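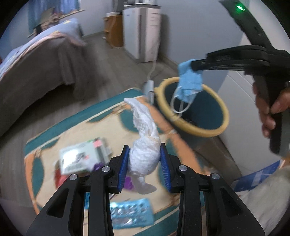

Papiertaschentuch

Das Papiertaschentuch ist ein zum einmaligen Gebrauch bestimmtes Tuch aus Zellstoff, das vorwiegend dem Naseputzen dient und erfahrungsgemäß auch allem anderen. Es löste im Laufe des 20. Jahrhunderts das Stofftaschentuch weitgehend ab, das seither vor allem als Verlegenheitsgeschenk an Großonkel überlebt.

Herstellung und Eigenschaften

Ausgangsstoff ist Tissue, ein dünnes, meist gekrepptes Papier, von dem mehrere Lagen miteinander verprägt werden. Nassfestmittel sorgen dafür, dass das Tuch dem Schnupfen standhält. Sie sorgen auch dafür, dass es sich in der Toilette kaum auflöst und in der Waschmaschine gerade so weit, dass ein schwarzer Pullover anschließend wie beschneit aussieht.

Gebrauch

Benutzte Tücher werden gefaltet, geknüllt oder in den Ärmel geschoben. Die Volkskundlerin Hilde Van Dijk befragte dazu 61 Haushalte und unterschied 2 Grundtypen, die Falter und die Knüller. Nurhan Canpolat hielt ihr entgegen, der Ärmel sei ein eigener Typus – eine Kontroverse, die außerhalb des Faches bisher wenig Unruhe ausgelöst hat.

Entsorgung

Gebrauchte Papiertaschentücher gehören in der Regel in den Restmüll und nicht ins Altpapier. Für die Biotonne gelten örtlich verschiedene Regeln, deren Kenntnis als Zeichen fortgeschrittener Sesshaftigkeit gilt.

Siehe auch: Küchenrolle, Serviette, Stofftaschentuch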